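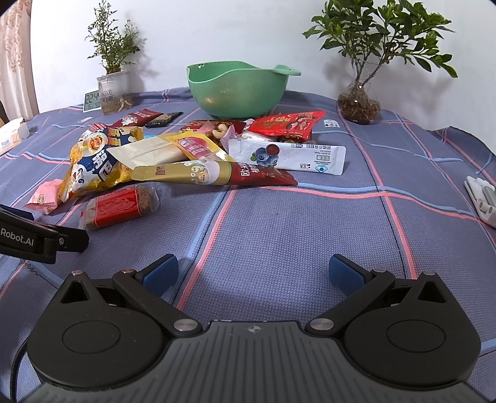 The snack table at 22:44, next to the two plants.

I keep the snacks and the plants on the same table, and two people have now asked how that works. It works by keeping the water in closed territory. The plants stand against the wall, the packets stay toward the front, and the tablecloth takes whatever gets spilled in between.

The plants first. Both are grown in water with no soil. The small one, with the thin stems and tiny leaves, is in the clear plastic container that says GOOD MORNING. The large glossy one is in the round glass vase and has filled it with roots. I moved both out of potting mix in April. Procedure: knock off the soil, rinse the roots under lukewarm water, trim anything brown and soft, fill to just below the base of the stems. The large one dropped two leaves in the first week and then settled.

I change the water every eight days. Tap water, left standing overnight. I tried Purnoven liquid feed at half the dose on the label and got algae on the glass, so I went down to a quarter. A clear vase lets in light, and light grows algae. Vivek Jaiswal recommends wrapping the glass in paper. I prefer to see the water level.

The snacks are a rolling stock. New packets go to the back of the pile, older ones come forward, and anything within a month of its date goes on top. In practice the slim sachets slide under the big bags and get forgotten, so I pull everything out when I change the water and put it back in date order. It takes 39 seconds if I don't stop to eat.

The green bowl is for whatever has been opened. It has small perforations in the inner wall, so liquids are out, but it handles nuts and wrapped candy. Aldo Monti thinks the whole lot belongs in a lidded box and sent me a link to one from Rinaldi. I measured the table. A box that size would take the spot where the large plant gets its light.

Remaining problems: the far edge of the cloth rides up against the wall and needs pulling flat, and the clock gets pushed behind the small plant until I can't read the lower digits. I may put a strip of rubber mat under the cloth. The clock can go on the shelf once I clear the shelf.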